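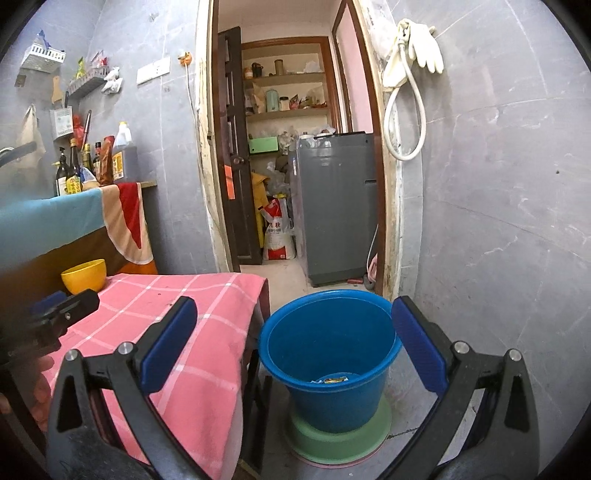

Stavros Athanasiadis wrote in to say that his Jedard makes every singer he owns sound as if they have a cold, and that he has come to prefer them that way. We have put his remark at the top of the page because it's the most accurate review the thing has had.

Jedard Model 8 Tabletop Record Player
Category: Turntables & Vinyl > All-in-One Players

The Jedard 8 is a belt-drive record player with its own amplifier and a pair of speakers in the front. It plays LPs and singles. It will also play the old 78s from your grandmother's attic if you swap the needle first. If you don't swap the needle it will play them once.

We sell a lot of these to people who left a streaming service in a huff and then discovered that they owned no music. No judgment. You cancel, you feel tremendous for an evening, and the next morning you are making coffee to the sound of the refrigerator. The Jedard does not fix your principles, but it does fix the kitchen.

What you should know about the sound: it is warm. In this trade "warm" is a word with a lot of furniture piled up behind it. Bass is polite. Cymbals come and go. Voices sit right up front, slightly congested (see Stavros), and old folk and soul records do very well. If you listen mainly to pipe organ, we have other products and would like to talk to you about the size of your room.

There's a line out on the back, so you can run it into real speakers later, once the habit has taken hold. Most people last until July.

Specifications
Drive: belt, one spare in the box
Speeds: 33, 45, 78
Speakers: two, built in, 8 watts total
Outputs: line out, headphone
Bluetooth: no. People ask. Still no.
Lid: yes, removable, and you will remove it and lose it
Item number: 3753

In the box
Player, power cord, spare belt, felt mat, adapter for singles, and a manual translated by someone with strong feelings about dust.

The needle is good for 600 hours of play. Replacements are the Samir S2 (standard) and the Samir S7 (for 78s), both sold separately, both small enough to vanish into a rug. Buy two.

Setup
Put it on something level. Take the red transit screw out of the platter before you switch it on. Nektarios Stamatopoulos at our Wostthorpe counter keeps a jar of belts that were sacrificed to this screw and will show it to you without being asked. Keep the player away from big speakers, or the floor will join in on the chorus.

Delivery and returns
Players ship from Wostthorpe. You can also pick one up in Jastthorpe, where parking is easier and the staff will want to know what you're going to play on it first. There is no right answer, though they do have a wrong one. Returns are fine within 100 days, in the original box, with the screw put back in.

Stock last checked 04/02/2021. Cream and dark green available, red on back order.

14 comments
62 shares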